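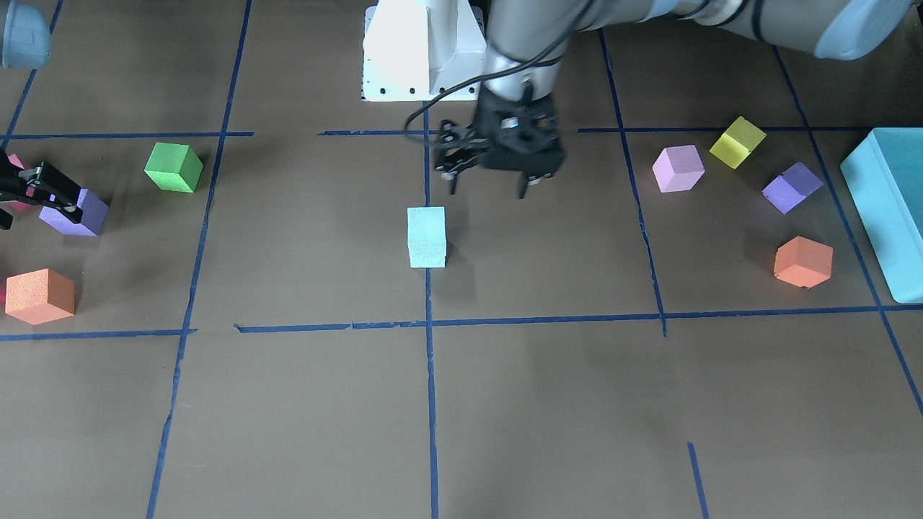
Home Browse Places Rivers and Lakes Contents

Udgate

Last updated: May
By Iolo Mathias

Udgate is a market town on the north bank of the River Juter, at the point where the valley narrows before the river reaches the coastal plain. It has a population of 2,864. The town is known mainly for its covered market, its long stone bridge and a hard sheep's milk cheese called Gorko, which has been made on farms in the upper valley for several centuries.

Name

The second part of the name is usually taken to mean "road" or "way," as in many street names in northern towns. The first part is disputed. Older writers linked it to a personal name, while later ones prefer a lost word for a wet meadow. The spelling was not settled until the railroad put up its station signs, and "Oodgate" still appears on a few gravestones.

Geography

The older part of the town stands on a gravel terrace above the flood level. Newer streets follow the Overgaard road uphill to the north, where the ground is clay and drains poorly. The river is shallow in summer and rises quickly after rain on the moor – the lower meadows are under water for part of most winters. They are used for grazing and have never been built on.

History

A ferry crossed the river here before the bridge was built, and the ferry landing can still be traced behind the corn store. The bridge originally had more arches than it does today. Two at the south end were replaced with an earth bank after a flood, and the date of that work is uncertain.

Wool was the main trade until the mills downstream took over the spinning and weaving. The town then turned to livestock sales and dairy goods. A branch line from Overgaard opened to carry milk and cattle, and it closed to passengers 86 years later. The track bed is now a footpath 3 miles long, ending at a stile near the old goods yard.

Market

The market hall is a single long room with open sides, later filled in with brick on the west. It has space for 20 stalls. Produce and cheese are sold in the morning, and the hall closes at 2 p.m. Livestock sales moved to Overgaard when the pens were condemned.

Gorko

Gorko is pressed in shallow molds and aged on slatted shelves for over 20 weeks. The rind is rubbed with salt and turns gray-brown. Young cheeses are mild and a little crumbly, and older ones are mostly grated into soup. The farms make it from spring until early fall, when the ewes go dry. A smoked version was sold for a time, but it is no longer made.

See also: Juter valley; Overgaard; Sheep's milk cheeses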